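바닥에 남는 것들
잡동사니 통 하나를 끝까지 비워 본다는 것
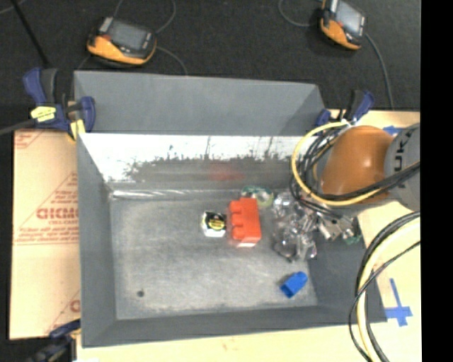
통권 807호 | 8쪽

글 이반 진첸코

어느 집에나 통이 하나 있다. 서랍인 집도 있고 과자 깡통인 집도 있다. 이름은 다 다르다. 잡통, 기타, 나중에. 우리 집은 그냥 "거기"였다. 테이프 어딨어? 거기. 블록 하나 남는데? 거기 넣어.

11월 마감을 앞두고 편집부에서 통 얘기를 써 보자고 했다. 정리 기사는 많다. 라벨 붙이고 칸 나누고 접어서 세우고. 그건 다른 데서 읽으시면 된다. 이번엔 바닥 얘기다. 큰 물건 다 꺼내고 나서 마지막에 남는 것들. 버리기도 애매하고 제자리도 없는.

회색 금속통 바닥. 긁힌 자국에 얼룩. 빨간 주황빛 장난감 블록 하나, 노란 타원 라벨이 붙은 희고 검은 작은 물건, 테이프처럼 생긴 반투명 고리, 구겨진 투명 비닐. 그리고 파란 덩어리 하나가 비스듬히. 이쯤 되면 남의 집 통 같지가 않다.

블록부터. 타라스 흐리첸코는 아이 둘을 키우고, 공구점 빌리크에서 오래 일했다. 블록은 무조건 한 개씩 샌다고 한다. 세트가 통째로 없어지는 일은 없다. "청소기 소리가 달그락하면 그거예요. 꺼내서 주머니에 넣고, 주머니에서 통으로 가고. 그 다음은 없어요." 그 집 규칙은 간단하다. 부엌 창턱에 유리컵 하나. 블록은 거기로. 컵이 차면 아이들이 가져간다. 안 가져가면 이웃집에 준다. 지금까지 안 가져간 적은 한 번이었는데 그날 저녁에 크게 울었다고.

테이프는 더 어렵다. 다 쓴 게 아니니까. 끝을 못 찾아서 못 쓰는 거다. 손톱으로 두어 바퀴 돌리다 성질나서 던진다. 새 걸 산다. 새 것도 곧 거기로 간다. 나는 쓰고 나면 끝을 접어 둔다. 일 센티쯤. 이거 하나로 우리 집 테이프 사는 횟수가 확 줄었다. 빵 봉지 클립을 붙여도 된다. 오래된 투명 테이프가 누렇게 변하고 옆면이 끈적거리면 그건 미련 갖지 말 것. 붙인 자리까지 망친다.

비닐. 통 바닥에서 자리를 제일 많이 잡아먹는다. 가벼워서 안 보이는 척하지만 부피가 있다. 게다가 작은 걸 덮는다. 나사 찾으러 들어갔다가 비닐만 뒤적이다 나온 경험, 다들 있을 것이다. 레스텔에서 수납 강좌를 하는 페트로 도브하뉴크의 방법은 좀 과격하다. 비닐은 묻지도 않고 먼저 다 뺀다. 단, 한 장씩 흔들어 보고. 안에 뭐가 들어있는 경우가 꼭 있어서다. 수강생 한 분은 반품하려던 귀걸이 한 짝을 그렇게 찾았다. 반품 기간은 한참 지났고, 그냥 하고 다니신다고 함.

남은 건 정체불명들이다. 뭔가의 뚜껑, 뭔가의 받침, 뭔가에서 빠진 조각. 여기서 다들 멈춘다. 버린 다음 날 필요해질까 봐. 나도 그래서 회색 플라스틱 조각 하나를 이사 두 번 하는 동안 데리고 다녔다. 블라인드 부품이었다. 전에 살던 집 블라인드.

도브하뉴크 씨는 봉투를 권한다. 불투명 말고 속이 보이는 걸로, 겉에 달만 적는다. 11월. 그러고 통 밖에 둔다. 현관이든 냉장고 옆이든 자꾸 눈에 띠는 자리. 아홉 달 동안 아무도 안 찾으면 보낸다. 왜 하필 아홉 달이냐고 물었더니 계절 물건이 한 번씩은 나왔다 들어가는 기간이란다. 선풍기 나사, 크리스마스 전구 고리, 이런 것들. 여덟 달이면 안 되냐고 했더니 그럼 그렇게 하시라고.

통 자체도 볼 것. 다 꺼낸 김에. 금속통은 물 남기면 안 된다. 젖은 행주로 한 번, 바로 마른 걸로 한 번. 끈끈이 자국은 식용유를 조금 묻혀 두었다가 주방세제로 닦는다. 긁힌 건 그냥 둔다. 통이 긁히는 게 물건이 긁히는 것보다 낫다. 바닥에 신문지 까는 집이 있는데 개인적으로 반대. 신문지 밑에 또 들어간다. 동전이, 압정이.

통 크기 얘기도 해야 하는데 지면이 없다. 짧게. 큰 통은 빨리 안 찬다. 그래서 안 비운다. 그래서 바닥을 일 년에 한 번도 못 본다. 두 손으로 들어서 뒤집을 수 있는 크기가 좋다. 못 뒤집으면 너무 큰 거다. 흐리첸코 씨는 구두 상자를 쓰는데 뚜껑은 버렸다. 뚜껑이 있으면 위에 뭘 올리게 된다고. 우리 집은 뚜껑 위에 화분이 있었다.

순서만 다시 적으면 이렇다. 비닐 먼저 빼면서 흔들어 보기. 주인이 있는 것(블록, 머리끈, 충전기)은 주인한테. 테이프는 끝 접어서 서랍. 모르는 건 봉투. 그리고 닦기. 한 번에 다 하려고 하지 말고 저녁 먹고 라디오 켜 놓고 하면 된다. 나는 아홉 시 뉴스 시작할 때 앉아서 날씨 나올 때 일어났다.

"거기"는 지금 비어 있다. 아니, 아까 보니 건전지가 하나 들어가 있었다. 새건지 다 쓴건지는 모르겠다. 봉투에 넣었다.

다음 호: 냉동실 맨 아래 칸. 제보는 편집부로.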